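Last updated: 23rd July

Come and help us figure out why the arm lets go

We're looking for 8 people to join us at the Faria workshop in Vulside for a study of dropped items, and we'd love it if one of them were you! Back in April our bin-picking arm started letting go of things halfway through a lift. It logged 56 drops in 500 picks, and after one of them it carried on moving as if it still had hold of something, so we hit the stop button and it has run at low speed ever since.

You don't need any background in machines (truly, we mean it). You'll sit behind the safety screen, watch picks as they're made, and press a key whenever you think the grip looks wrong. Later you'll go through the logs with one of our Valel engineers and tell us what you noticed. We expect to get through 400 picks with each person, with plenty of breaks and a decent lunch.
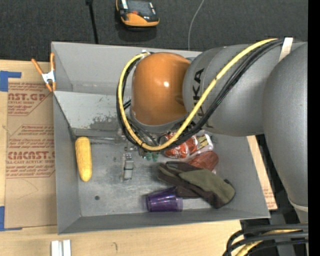
The arm over the bin, with corn, a work glove and a purple cup among the items.

You should be 18 or over and comfortable sitting for a while. Please wear closed shoes. To sign up, leave your name at the Fontes building front desk or write to us through the Valel contact page.

Comments

Is the screen up the whole time? My sister would want to know before I sign up.

Yes, the whole time, and there's a stop button at your seat too.

Signed up this morning, looking forward to it!

Related
Night shift technician, Fontes
What we changed after the April stop
Visiting the Vulside workshop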